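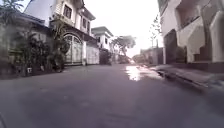
How many times do you have to show a robot a task before it can do it alone?

For the one I've been working on, 827 times, and it still needs me now and then. I get asked this more than anything else about my job, so I'm writing down the long version.

I drive a small delivery robot by remote control. It has wheels, a lid and a low camera, and it carries parcels from a van to a front gate. The project is called Geden. I started in April. My part is to drive the route by hand while everything I do gets recorded, and then the people who do the training use those recordings to teach the robot to steer itself. Each recorded drive is called a demonstration. One demonstration is one trip from the van to one gate, and most of them are short.

The controls are plain. I have a gamepad with two sticks, left for speed and right for steering, and a button on the shoulder that I hold down to record. If I let go of the button the robot stops. The first week I let go of it by accident all the time, usually when I reached for my coffee.

What took me longest to learn was driving in a dull way. I'm a decent driver with a gamepad and at first I drove like I was playing something. I would cut close to a curb and swing out at the last second. It worked fine for me, but when the training people looked at those recordings they threw out most of them. The robot doesn't know why I swung out. It only has the camera view and the stick position to go on, and if I do something different every time I pass the same curb, it learns a mix of all of them. The first model trained on my drives would go up to a curb and wobble.

So we made rules. Start slow. Keep the same distance from the curb on every trip. Go around standing water on the road side if the way is clear, and if it isn't clear, stop and wait. Don't steer and brake hard at the same time. When you reach the gate, stop square to it and count to two before releasing the button. The count matters because the robot needs to see what being finished looks like. Before we added it, the model would get to the gate and keep creeping forward.

The next thing was mistakes, and I had this backwards. I thought a good set of demonstrations would have no mistakes in it at all. But if the robot only ever sees perfect driving, then it has no idea what to do once it has drifted a little off line, and it always drifts a little. So part of my shift is now spent on recoveries. I put the robot somewhere bad with the record button up, for example pointed at a hedge or with one wheel near the curb, then press the button and drive it back to where it should be. I have recorded a lot of those and they are boring, but they helped more than anything else we tried.

Light is a problem we haven't solved. A low camera facing a bright sky gives you a lot of white and not much else, and shiny patches on the pavement can look like a gap or a wall. I can usually work out what I'm looking at. The robot has a harder time. We do some routes in the morning and the same ones again at 5 in the afternoon so it gets both kinds of glare.

There is also the delay. Between moving the stick and seeing the robot respond there is a short lag, and it gets worse in some streets. You get used to it and start steering early without noticing. That turned out to be bad for the recordings, as my steering no longer lined up with what the camera was seeing. They fix this now by shifting the timing when they process the data, but the older drives had to be redone. I was not happy about that.

We tried the Prinine controller for a while, the kind you hold in the air and tilt. People who visit like it. My wrists didn't, and my steering was jumpy, so I went back to the gamepad. For the parcel lid we use an Emport arm kit on the bench, and that one is taught by hand. You take hold of the arm and move it through opening the lid, and it remembers where the joints went. It's a much nicer way to teach something if you can stand next to it. You can't really do that with a robot going down a street, unless you want to walk behind it bent over.

Where it stands today: the robot does the straight parts of a route without me. I watch, and I take over for gates it hasn't seen before and for anything moving. Every time I take over, that bit gets saved too and goes into the next round of training. The number of takeovers per shift has been going down slowly.

Next month we start on a second area, and I'm told to expect to begin nearly from scratch with the curbs. I've asked for a second gamepad before then. The left stick on this one sticks.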